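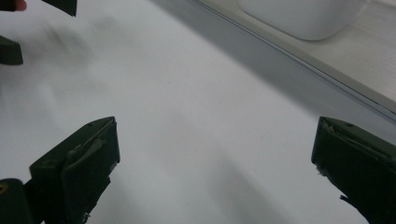
Dostico Rechargeable Shop Light – Quick Review

Short version for people who won't scroll: good light, bad hook, buy it on sale. Longer version after the jump.

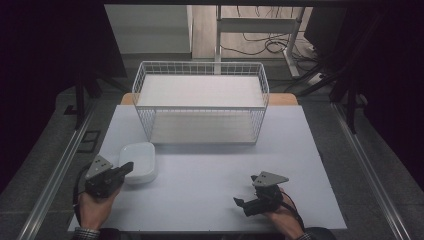 Posted by admin on 02/10/2022 in Lighting, Reviews – 5 comments

Ok so. The power went out twice in January and both times I was stuck in the garage with a phone flashlight in my teeth. Ordered the Dostico the next morning. Had been looking at the Titov for a while too but the Titov is corded, and a corded light in an outage is a lamp shaped brick.

What you get in the box: the light, a charging cable, one hook, a folded sheet of instructions in very small type. No wall plug. Use the one from your phone.

It's a flat bar, a little longer than my forearm, with a diffuser over the whole front. Claimed output is 1,000 lumens on high. I don't own a meter so I can't argue with them. It lights my whole workbench and most of the car next to it, and I can read the side of a paint can from across the garage. Good enough for me.

Three brightness settings, one button. Click through low, medium, high, off. No strobe mode, thank god. Every cheap light has a strobe mode and you have to click past it every single time to turn the thing off. Whoever left it out at Dostico deserves a raise.

Color is on the cool side. Not hospital blue but you wouldn't want it over a dinner table. For wiring work it's fine, I could tell brown from red without squinting, which I can't say about the old clip lamp it replaced. If you want something warm, look elsewhere.

Battery. Box says six hours on medium, I got around 5 before it started to dim. High is a lot shorter, didn't time it properly, I started it and then went in for lunch and forgot. Low seems to go forever. Left it on overnight by accident and it was still going at breakfast. Charging is slow. Start it before bed and don't think about it.

There's a row of tiny lights on the end that's supposed to tell you how much charge is left. Mine goes from full to almost nothing pretty fast, then sits at almost nothing for ages. So treat it as a suggestion.

The hook. Ugh. It's a plastic swivel thing that folds into the back and it's the weak spot of the whole light. Too narrow for the pipe over my bench, so I ended up with a loop of wire, and the swivel doesn't hold its angle at all. You point it at the engine, let go, it slowly turns and points at the
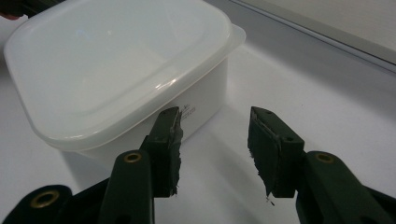

floor. Every time. The magnets on the back are much better – two of them, strong, will hold the light sideways on a fuse panel door with no slipping. I've basically stopped using the hook.

Switch feels cheap but it's worked every time so far. It does get warm on high. Not hot, just warm at the end near the button. Rubber caps on both ends, which have already saved it once when I knocked it off the fender onto concrete. Small scuff, still works.

Charging port has a little rubber flap and I give it untill summer before it tears off. Would be nice if they sold a spare.

My neighbor has the Hastano, same basic idea, and we set them next to eachother one evening. Hastano has the better hook by a mile, metal, locks in place. But the light is patchy, bright in the middle and murky on the ends, and it has no magnets. If you always hang yours from something, get that one. I mostly stick mine to metal so I'm keeping the Dostico.

Paid full price at Rosenthal Supply, then saw it marked down there the week after. Of course. They wouldn't adjust it either, so watch for the sale.

Things I'd change: metal hook, a charge gauge that works, a longer cable. That's really it.

Score: a solid 3 for the hook and battery gauge, 5 for the light itself. Call it a four out of five and move on. Will update if the flap goes.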